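Remenico Shared Workshop
Progress report to the Plullano Small Projects Fund
Project: Fikre tabletop arm, first build
Date of report: 14/03/2022
Submitted by: Parveen Ranasinghe, project lead

1. Purpose of this report

The workshop is required to report on the use of the grant at the midpoint of the award period. The report covers the mechanical build, the collection of hand demonstrations, spending to date, and the changes we ask the Fund to approve. The final report remains due in October.

2. Mechanical build

The base, shoulder and elbow of the arm are assembled and have been run under power. The wrist is assembled but has not been fitted. The first set of wrist brackets was cut from the wrong drawing and had to be made again, which delayed this part of the work. Kedir Sisay has since moved all drawings into one shared folder, and the older versions have been withdrawn.

The elbow joint shows more play than the design allows. Senan Daly has traced this to the belt tensioner and has drawn a replacement. Until it is fitted, the arm will be operated at reduced speed and without a load. The emergency stop was tested before the first powered run and is tested again at the start of each session.

The two-finger gripper is complete on the bench. Its pads are soft enough to hold glass, but they wear quickly at the tips. A firmer material is on order from Condmont.

3. Hand demonstrations

The application named small household tasks as the goal of the project. Work in this period was limited to handling small capped containers, a task that calls for two hands and a light grip. Demonstrations are performed by members at an ordinary desk and recorded from head height, so that the view matches the planned position of the camera on the arm's mast. Desk 009 was used for the session illustrated in this report.
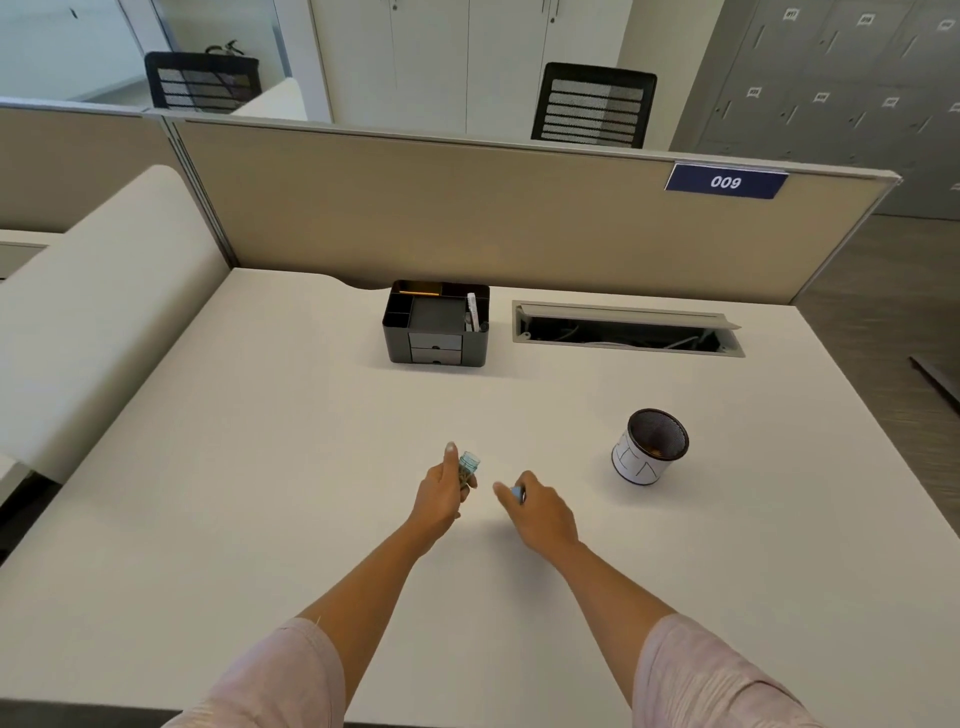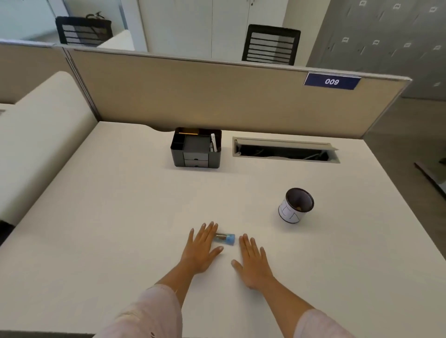
Desk 009, with the small container and its light blue cap.

Members have recorded 442 demonstrations of this task. Tsehay Woldegiorgis reviews each recording and marks the points at which the hands make and release contact. Recordings in which the hands leave the view for a long period are set aside. The review is slower than planned, and a second reviewer, Eldana Tamiru, has been trained.

Two points from the review affect the design. Members often change their grip on the container before bringing the cap to it, and the present control software has no step for this. Clear containers are also hard for the software to outline against a white desktop. We intend to repeat part of the work on a darker surface before making any change to the camera.

No demonstration has yet been replayed on the arm. This depends on the wrist and will be the first task once it is fitted.

4. Spending

Spending to date is $3,127, mainly on motors, bearings and the motor controllers. The cost of remaking the wrist brackets was met by the workshop and is not charged to the grant. The line for travel has not been used.

5. Changes requested

We request approval to move the unused travel line to materials, to cover the new belt tensioner and a spare pair of gripper pads. We also request an extension of 30 days for the wrist milestone. The date of the final report would not change.

6. Work in the next period

Senan Daly will fit the new tensioner and repeat the elbow measurements. Kedir Sisay will fit the wrist and connect the gripper. Tsehay Woldegiorgis and Eldana Tamiru will complete the review of the existing recordings and prepare a short written guide for members who wish to record new ones. The first replay will be made with an empty plastic container, at low speed, with two members present.

The parts list and copies of all receipts are attached. Questions about the build may be sent to Parveen Ranasinghe at the workshop office.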